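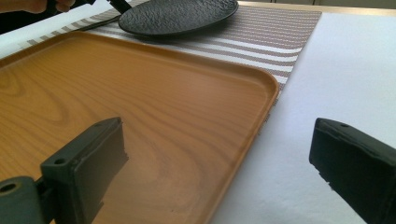 # How to make breakfast in bed without ruining the bed

Breakfast in bed is a fine idea invented by someone who didn't do the laundry. I have made it often enough to have opinions, and I have lost two duvet covers and one good pillow in forming them. What follows is the method I use now.

## The night before

Do as much as you can while you still have a brain. Put the tray, plate, cutlery and cup out on the worktop, fill the kettle, and check that there is bread. There is never bread. Go and buy bread.

Then do a dry run. Load the tray with everything you mean to serve and carry it up the stairs, empty cup and all. You'll feel daft. You will also learn that the bedroom door opens towards you, and that you have no spare hand to open it with.

## Choosing the tray

You want a raised rim, and you want it to fit through the banisters at the turn of the stairs. Handles are nice. Legs are a matter of taste: my Fetero has folding ones, and they fold whenever they feel like it.

If your tray is glossy, things will slide. Lay a damp tea towel flat across the base, smooth out the creases and put the plate on that. A sheet of rubbery drawer liner works as well and looks worse.

Before you load anything, decide where each item goes:

- The heaviest thing in the middle, nearest your chest.
- The cup at the back corner, on the side of the hand they drink with.
- Cutlery flat, beside the plate. Balanced on the rim it will leave you on the fourth stair.
- No vase. I know. Put the flower on the bedside table later.

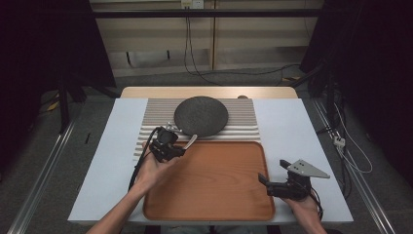

Go for one plate with a bit of an edge to it. Side dishes, egg cups and tiny pots of jam all look charming downstairs, and every one of them is another thing to fall over. Spoon the jam straight on to the plate and call it rustic.

## What to cook

Pick food that can be eaten with one hand at a slope. Scrambled eggs on toast will do, if the eggs are on the firm side. So will a bacon sandwich, cut in half. Porridge is safe but feels like a hospital.

Avoid flaky pastry. A croissant from Hendricks, our local bakery, contains by my reckoning 1,657 crumbs, and they'll all still be there in May.

For two people's scrambled eggs:

1. Put the toast on first.
2. Melt a knob of butter over a low heat and add four beaten eggs with a pinch of salt.
3. Stir slowly and don't wander off.
4. Take the pan off the heat while the eggs still look a little wet.
5. Butter the toast, pile on the eggs and leave - the clock is running.

## The carry

Fill the cup two thirds full, or bring the tea up separately, as I do. Look at the stairs and leave the tea to its own business. Staring at it makes it spill.

Get the other person sitting up with pillows behind them *before* the tray goes down. Lower it on to their lap, keep hold until they've stopped wriggling, and only then let go. If you are getting back in yourself, climb in from the foot of the bed, very slowly, like a burglar.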